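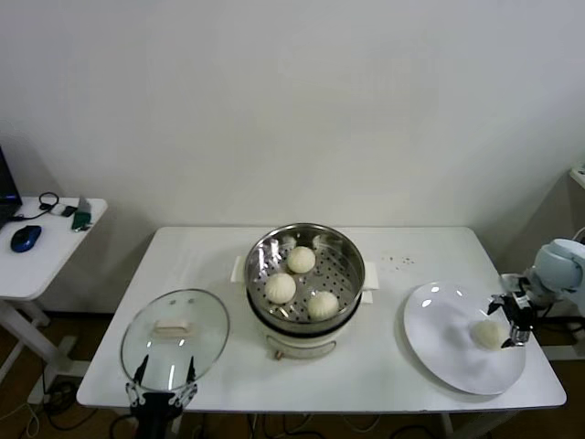
Fig. 3. Food-handling cell, left gripper on the lid, right gripper at the plate.

4.2 Setting up the table for the steamed bun task

This section covers the two-arm food-handling cell at Brondgate. It assumes both arms are mounted, powered and homed as described in 4.1. Allow 20 minutes for a full set-up and less if only the food items have been changed.

Before you start

Check that the arms are in the parked position and that the stop button is within reach of the person at the table. Keep the floor cables against the table legs on the wall side. The control laptop stays on the small side table, never on the main one.

Caution: The steamer must be unplugged and cold for all teaching and for the first run after any change to the layout. Steam on the gripper fingers will get into the pads and loosen the glue.

Placing the items

1. Wipe the tabletop with a damp cloth and let it dry. Crumbs under the steamer base are enough to make it rock.

2. Put the steamer in the middle of the table with the small knob facing the arms and one side handle pointing left, the other right.

3. Seat the perforated steel basket on the base. Press down on opposite sides of the rim. It should not tip.

4. Place three buns in the basket, pleated side up, one at the back and two at the front. Leave enough room between them for an open finger on each side.

5. Lay the glass lid to the left of the steamer, knob up.

6. Set the large white plate to the right of the steamer, clear of the side handle. The fourth bun goes on the plate, towards the right.

Checking the lid grip

7. Select Lid in the Pronar menu and step the left arm forward at slow speed. Stop when the fingers are level with the near edge of the glass.

8. Close the gripper in small steps until both fingers touch. The lid is held by its edge in this task. The knob is not used.

9. Set the closing force to 3 N and lift by one step. If the glass slides, lower it, clean the pads with alcohol and try again before raising the force.

Caution: Do not go above the force limit on the cell card. A chipped lid has to be thrown away, and the table and basket must be cleared of glass before any arm is moved.

Checking the bun grip

10. Select Bun and bring the right arm in over the plate. The fingers should come down on either side of the bun without touching the plate.

11. If a finger scrapes the plate, raise the approach height by one step and save. Repeat until it clears.

12. Close on the bun, open again and look at the surface. Light marks are acceptable. If the skin tears, reduce the closing force.

Note: Buns go hard after a morning on the table and a hard bun will pass step 12 when a fresh one would not. Use fresh ones for the check - Divya Chowdary keeps the order list.

Care of the gripper pads

Clean the pads at the end of each day. Change them after 2,000 grips, or sooner if an edge has lifted. The count is on the service page and has to be reset by hand. Spare pads are in the Warrier drawer under part number 210, in pairs. Always change both pads on a gripper, then repeat steps 7 to 12 for that arm.

Faults that do not clear after a restart go to Raghavendra Raju. Write down the step number and which arm was moving.

Section revised 12/06/2021, M. Sundaram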